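Yarn Stash Storage: Your Questions

Updated August 2024

I get a lot of the same emails since I posted my stash tour, so I've put my answers in one place. I knit and crochet, I live in a damp old house in Devham, and I own way more yarn than I should (469 skeins at the last count, and yes, I've bought some since then).

Do you really store everything in clear bins?

Almost everything! I used to keep yarn in a cedar chest and I forgot what I had, so I bought the same mustard sock yarn three times. If I can see it, I knit it. The soft clear kind with fabric edges is my favorite for sweater lots because it squashes into odd corners of the closet. Hard totes stack better, so the heavy cotton goes in those. 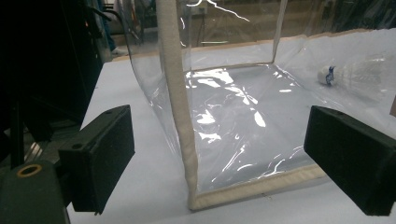 I don't fill any of them to the top, though. Wool likes a little room, and if you cram it in you get flat, sad skeins that need a steam before they look like themselves again.

Won't plastic trap moisture?

It can, if the yarn goes in damp. After I wash a skein I leave it on the rack for two full days, even when it feels dry after one. I also drop a packet of silica gel in each bin and swap them out every April. My basement is a no-go for yarn, whatever I put it in.

What about moths?

Ugh. I had them once, in a bag of secondhand Shetland, and I still check every window sill. Anything used or thrifted goes into a zip bag and into the freezer for a week, comes out for a couple of days, then goes back in for another week. Lavender smells lovely and I do use it, but I wouldn't trust it to save a cashmere sweater.

Do you wind your yarn before you store it?

No, and please don't! A tight cake sitting around for years gets stretched out and your gauge goes funny. I keep hanks as hanks until I'm ready to cast on. If I've already wound something and changed my mind (often), I wind it again, loosely.

How do you sort it?

By weight first, then by color. I tried sorting by brand and it lasted until I had one lonely ball of Leltovetti and nowhere to put it. Sweater lots stay together no matter what, with a paper tag that has the total yardage on it. I like to have 600 yards on hand before I'll even think about a vest.

How do I keep soft bins from slumping?

They're going to slump a bit when they're half empty — that's just how they're made. I stand the skeins on end along the sides and put the loose balls in the middle. A piece of cardboard on the bottom helps too.
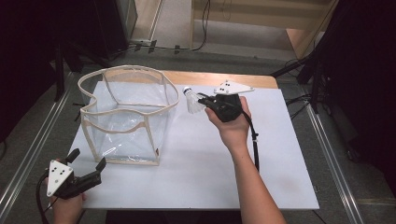

What do you do with scraps?

Anything over 30 yards goes in the stripe basket for hats. The tiny bits get stuffed into toys, or I use them as stitch markers when mine have vanished into the couch again.

Where do you buy your yarn?

Mostly Rosales, which is a short drive from me and has a very dangerous sale shelf. I order Waletti sock yarn online when I want something bright.

Can I link to this page?

Sure, go ahead!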